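Espace café : nouvelles modalités pour les commandes à emporter

Dans le prolongement des échanges menés au mois de mai avec les équipes d'accueil, le centre Clalbridge informe ses adhérents et ses partenaires que l'espace café du rez-de-chaussée applique désormais de nouvelles modalités pour les commandes à emporter. Elles concernent la préparation des boissons, leur remise au comptoir ainsi que la récupération des emballages. Les horaires d'ouverture demeurent inchangés.
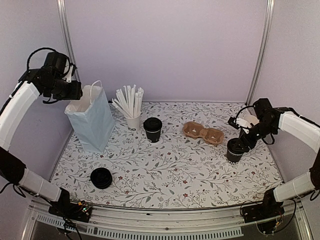

Les commandes groupées représentent une part croissante de l'activité, en particulier lors des réunions organisées par les services de Cistivville et par les associations hébergées dans l'aile Brerden. Jusqu'à présent, les boissons étaient remises à l'unité, ce qui occasionnait des allers-retours et une attente prolongée au comptoir. Toute commande de deux boissons est dorénavant remise dans un support en pulpe moulée à deux emplacements, comme celui qui figure sur la table de préparation, non loin du sac bleu pâle à anses torsadées. Les pailles en papier restent à la disposition du public et sont fournies sur demande. Le couvercle est posé par le personnel avant la remise — il n'est donc plus nécessaire de se servir soi-même.

Pour les groupes de plus de 6 personnes, la commande doit être transmise la veille avant midi, au moyen du formulaire disponible à l'accueil. Il convient d'y indiquer le nom de la salle, l'heure de retrait souhaitée et, le cas échéant, les boissons sans lait. Les commandes non retirées dans la demi-heure suivant l'heure convenue sont facturées au service demandeur.

Le centre a par ailleurs procédé à un premier bilan de ses consommations. Plus de 1 000 gobelets ont été distribués au cours du mois de mai, dont 700 pour les seules réunions. Ces données ont conduit la direction à réserver les gobelets en papier à la vente à emporter, les boissons prises sur place étant servies en tasse.

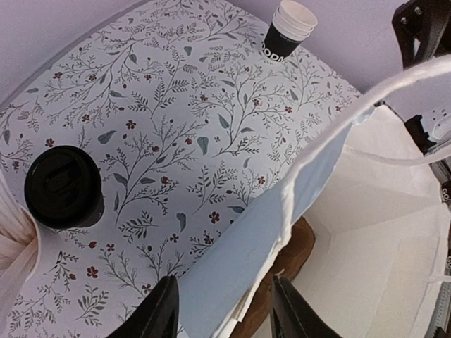
Gobelets en papier et sac blanc à anse torsadée, sur la nappe à motifs végétaux.

Les sacs en bon état peuvent être rapportés au comptoir en vue d'un nouvel usage. Les supports en pulpe sont à déposer, propres et secs, dans l'un des 3 bacs installés près de la salle Miettinen. Les gobelets usagés ne doivent pas y être placés ; une collecte distincte est prévue à la sortie de l'espace café.

Ces dispositions sont applicables à compter du 10 juin 2025. Les responsables de salle sont invités à les porter à la connaissance des intervenants extérieurs. Toute question relative à la facturation ou aux commandes groupées peut être adressée à l'accueil du centre, aux heures habituelles d'ouverture.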